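Notes from the Bread Table

A long one from me this time, so pour yourself something warm and settle in. The fall baking exchange is behind us, the borrowed racks have all gone home (thank you, Graham Penrose, for two trips up that awful hill), and I finally have a quiet evening to write down what I promised everyone I would write down, namely how to keep going with croissants once the class is over and you are alone in your own kitchen with a block of butter and nobody to ask.

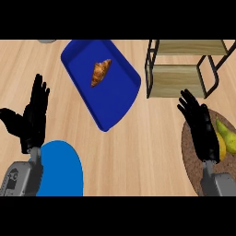
Page last changed: 25 November 2024

First, the butter. I had more questions about butter than about everything else put together, and I understand why, because it's the expensive part and it's the part that goes wrong. You want it cold but bendable. If you can fold a slab over the edge of the counter and it gives without cracking, you're there. If it snaps, leave it out for a few minutes and go do something else. If it smears on your fingers, back it goes to the fridge, and the dough goes with it, so they stay friends. Didier Poulain, who taught the May session and has been making these since he was a teenager, beats his butter flat between two sheets of parchment with a rolling pin, and he is not gentle about it! I was shy the first time I tried. Don't be shy. The neighbors will get over it.

Now the flour. We used Gowda bread flour in class, the one in the big paper sack, and several of you have written to say you can't find it in the smaller stores. Please don't drive all over the county. Any decent all-purpose flour will make a croissant you'd be glad to eat, though the dough will be a little softer and you may want to hold back a splash of the milk. For the half batch I weigh out 509 grams of flour and 300 grams of cold milk, and yes, I know 509 is a silly number. It's what was in my bowl the day the dough came out right, I wrote it on the card, and I have never had the nerve to change it.

Folding is where people lose heart, and I do wish they wouldn't. Three letter folds, with a good rest in the fridge between each one (I give mine an hour, longer in summer). If the dough fights you and springs back, it's tired, so cover it and let it be. If you see a bit of butter poking through, dust it with flour, pat it, and carry on. My very first batch had butter coming out of every side and looked like something the dog had been at, and we ate every crumb with apricot jam.

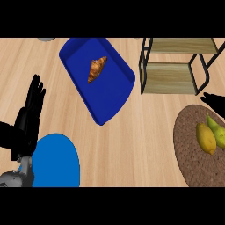
I'd say the same about shaping. Cut your triangles longer than you think you need, give each one a little tug before you roll it, and keep the roll snug without squeezing. Tuck the tip underneath so it doesn't pop up in the oven. Then they need to rise somewhere mild, and this is the step I beg you not to hurry. A warm oven seems like a clever shortcut until you open the door and find the butter in a puddle. Mine sit on top of the bookcase under a clean towel, for two hours and sometimes closer to three, until they wobble when I nudge the pan.

Shirley Kettle asked whether you can freeze them, and you can, very happily. Freeze them shaped and unbaked, set apart on a sheet until they're hard, and then bag them up. The night before you want them, put them out on a lined pan, cover them loosely, and brush them with egg in the morning once they've puffed. Shirley plans to do this for her whole family over the holidays, and I've told her she is very brave.

A few bits of housekeeping. The exchange brought in 618 dollars toward the new mixer, which is more than I had let myself hope for, and Keir Guthrie is comparing prices as I write. Somebody left a long rolling pin with a nick in one handle, and it's waiting for you on the shelf by the coats. Marius Lazăr has offered to show us his grandmother's walnut roll in the new year, and if you've ever had a slice of it you'll want to put your name down early. We only have room for twelve at the tables.

If your croissants come out flat, or pale, or shaped like nothing on earth, write and tell me what you did and I'll try to help. If they come out beautifully, write and tell me that too, and save me one.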